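Temov
Home > Tables and benches > Standing height > Nunine

Nunine standing-height table, white top

Made to order in Tultstead
Top: 1,000 mm x 1,000 mm
Height: 930 mm
Weight: 58 kg
Guarantee: 6 years

Overview

The Nunine is a plain, heavy, square table for work that is done standing up. It has a smooth white top and a welded steel frame underneath. There are no drawers, no shelf and no raised lip. We sell it to workshops, teaching rooms, packing rooms, tasting rooms and staff kitchens, and to a fair number of people who want one good table in a spare room or garage.

We have made this table in the same size for long enough that the frame and the top are interchangeable between old and new. If you bought a Nunine from us before we moved to Tultstead, a new top will still bolt straight on to it.

The top

The top is white on the upper face and on all four edges. The white is a plain, even one with no pattern or grain. The surface is smooth, so a cloth runs over it without catching, and small items such as screws, seeds or beads can be swept to the edge with the side of the hand. Paper lies flat on it for writing, although we would suggest a pad underneath if you use a ballpoint a lot.

The edges are straight and square, with the sharpness just taken off them. A square edge suits people who push tables together, and two Nunines placed side by side meet in a straight line. We can also supply joining plates, listed under Accessories.

White shows dirt. Some customers want exactly that, in kitchens and packing rooms for instance, where it is better to see a spill than to miss it. If your work involves oil, ink or dark dust all day, ask us about the grey top. It is made to the same size and costs the same, but the wait is longer.

The frame

Four legs, joined by a rail under the top on each side. The rails are set back from the edge so that a clamp can get a grip along the whole length. There is no lower rail at the front, and you can stand close to the table without knocking your feet. The back and the two sides do have a lower rail.

Each leg ends in a screw foot. Turn it by hand to begin with, then use a spanner for the last part. On a floor that is badly out of level it is easier with two people, one to lift the corner a little and one to turn.

The frame is painted dark grey. We don't offer it in other colours. The paint is tough, but it will chip if it is hit with something hard, and a small tin for touching up comes with every table. 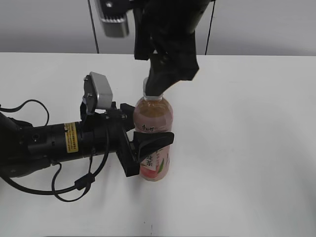
White Nunine top with a bottle of tea standing on it, pale grey wall behind.

Standing height

At 930 mm the Nunine is a little higher than most kitchen worktops. It suits most adults for work done with the hands just below the elbow: wrapping, sorting, labelling, pouring, filling in forms. For heavy pressing or kneading you may want something lower. For very close work, such as soldering or fine repairs, you may want something higher, or a stool.

It is not meant for use with an ordinary dining chair. People sometimes order it as a desk and are surprised. With a tall stool it works well, as the rails leave enough room for the knees on the front side. Turn the table so that the open side faces you.

We can cut the legs down before painting if you tell us the height you want when you order. We can't make them longer. A table with cut legs is made for you and can't be returned unless there is a fault with it.

Weight and moving

The table weighs 58 kg, and most of that is in the frame. It stays where it is put. If you lean on one side it doesn't creep across the floor, and a full bottle or a jar standing in the middle doesn't rattle when someone sets a box down at the edge.

The other side of this is that moving it takes two people, or one person with the castor kit. Please don't drag it. Dragging bends the screw feet, and a bent foot won't turn. If you have to move it alone over a short distance, unbolt the top first and take it in two parts.

Delivery and putting together

The Nunine arrives flat in two packages. The first holds the top, wrapped in card with thick corner pieces. The second holds the two side frames, the rails, the bolts, the feet, the spanner and the paint. Check the corners of the top before you sign. If one is crushed, write that on the delivery note and ring us the same day.

To put it together:

Lay the packing card on the floor and put the top on it, white face down.
Stand the two side frames on the top, upside down, in line with the marked holes.
Fit the rails between them. Leave all bolts finger tight for now.
Bolt the frame to the top. The short bolts go here. The long ones will come through the white face if you use them by mistake.
Tighten the rails, then the rest.
Screw in the feet as far as they will go, turn the table over with a second person, and level it.

The long and short bolts come in separate bags – the short ones are in the bag with the red tie. We began packing them apart after several customers drilled a neat row of dimples in a new top.

Cleaning

For daily cleaning use a damp cloth and a little washing-up liquid. Wipe again with clean water and dry with a soft cloth if you want to avoid streaks. Streaks show more on the white top when light comes in low from one side.

Tea, coffee, fruit juice and red wine come off if wiped within the hour. If a ring has been left overnight, lay a wet cloth over it for ten minutes and then wipe. For stubborn marks, use bicarbonate of soda mixed with water to a thin paste, rubbed in gently with a fingertip and rinsed off.

Please don't use wire wool, scouring powder or the green side of a sponge. They dull the surface, and a dull patch on a smooth top can't be polished back. Bleach should be well thinned and rinsed off straight away.

Heat and cutting

Mugs of hot tea are fine on the bare top. Pans from the hob are not, and nor are soldering irons or hot glue guns. Use a mat or a trivet. Heat marks on white go yellow and stay yellow.

The surface is not a cutting board. A knife will leave a line in it, and the line will pick up dirt. We sell a cutting mat made to cover half the top, and any kitchen board will do the same job.

Drinks and liquids

Small spills stay where they fall on a level table, as the surface doesn't soak them up. With no lip, a large spill will run off the edge. If you decant, pour or fill bottles on the table, a shallow tray is worth having. Our tray is listed below, but a large roasting tin also does the job.

The bolt holes are all on the underside and do not come through. Water can still get into them if it runs round the edge and is left there, so wipe under the rim after a big spill.

Accessories

Castor kit. Four castors with brakes, which replace the screw feet. They raise the table slightly, so bear this in mind if the height matters to you.
Joining plates. Sold in pairs. One pair joins two tables along one side.
Half-size cutting mat. Grey, rolls up.
Spill tray. Fits on the top with room left in front for the hands.
Clip-on hooks. Hang from the rail under the top and hold cloths, tape or a roll of bags.
Replacement top. White or grey. Bolts included.

The Tawfik stool, in its taller size, is the one we would put with this table. It has its own page under Seating.

Guarantee

The frame and top are guaranteed for six years from the date on your invoice. This covers welds, bolts, feet and any lifting of the white surface at the edges. It does not cover knife marks, heat marks, chips from knocks, or tables kept outdoors. The Nunine is an indoor table. A garage or shed is fine if it is dry.

To make a claim, send us two or three photographs and your invoice number. We will usually send the part and the tools to fit it. We only ask for the whole table back if the frame itself is at fault, and in that case we arrange the collection.

Common queries

Can it go against a wall?
Yes. The back edge is straight and the back legs sit slightly inside it, so the top will meet the wall even where there is a skirting board, as long as the board is not unusually deep.

Can I drill into the top?
You can, from either side, but the guarantee on the top ends when you do. Seal the inside of the hole with varnish. Drill from the white side with a sharp bit and masking tape to keep the edge clean.

Is there a smaller one?
Not at present. We used to make a narrow Nunine and may do so again.

Do you take away packing?
Our own van does. The courier doesn't. The card is all one type and can go in ordinary paper recycling.

Ordering

Orders placed before noon go on to that day's list. White tops are normally in stock, and frames are painted in batches. In March and April the schools order for the coming year and the wait is longer, so please ask before you book anyone in to fit it.

You can collect from our Tultstead yard if you have a vehicle that will take the top lying flat or standing on edge. Bring a blanket. The loading door is at the side, past the timber racks.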